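Home | News | Business | Jobs | Letters | Contact

Fomel's "repair first" promise leaves plenty unsaid

2/26/19
By Kátia Marinho

Fomel, the electrical parts wholesaler, says it will take back used switches, buttons and small fittings from its trade customers and put the good ones back on sale. The scheme opens in August at the firm's Simen depot and is being sold as a way to cut waste and save small workshops money. It may do a little of both. The details handed out so far don't make it easy to tell.

Under the plan, a customer brings in old parts, has them checked at the counter and gets credit towards the next order. Parts that pass go on a shelf marked as used, with a 65-day guarantee. Parts that fail go for scrap. Fomel says it wants to take in 2000 items in the first year, a figure that sounds large until you set it against what a busy wholesaler sells. The firm would not give its yearly sales, so readers will have to guess how big a dent this makes.

A trial has already been held at Ertürk, a smaller branch, where 1355 items were handed in over 6 months. Asked how many of those were sold again, a spokesman said the results were "very encouraging" and that a full report would follow. No date was given for it. A trial that counts what comes through the door and keeps quiet about what goes back out is a strange thing to build a scheme on.

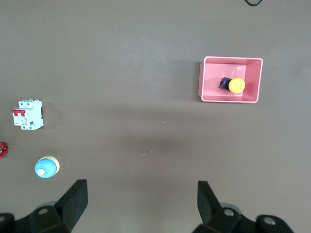

An emergency stop button in a pink plastic tray, with other small electrical parts on the table.

Then there is safety. A used doorbell push is one matter and a used stop button is another, and the leaflet lists both under the same heading. Who does the checking, and what are they checking for? Fomel says all counter staff will be "fully trained" by a firm called Stetano, but could not say how long the course lasts or whether there is a test at the end of it. Nor is it clear who pays if a part fails after the guarantee has run out.

Workshop owners we spoke to were polite and no more than that. One said he already swaps old parts with two neighbours for nothing and saw no reason to drive across town for credit he could only spend in one shop. Another liked the idea but wanted to see the prices, which have not been set. If used parts end up only slightly cheaper than new ones, she said, she would buy new and sleep better.

Fomel has also dropped an earlier line about taking back parts of any make. The current leaflet says "selected makes", and the list of those is still being drawn up. The company says it will be out before the scheme opens, along with the prices and the terms for credit.

Contact the newsdesk | Copyright, all rights reserved | Back to top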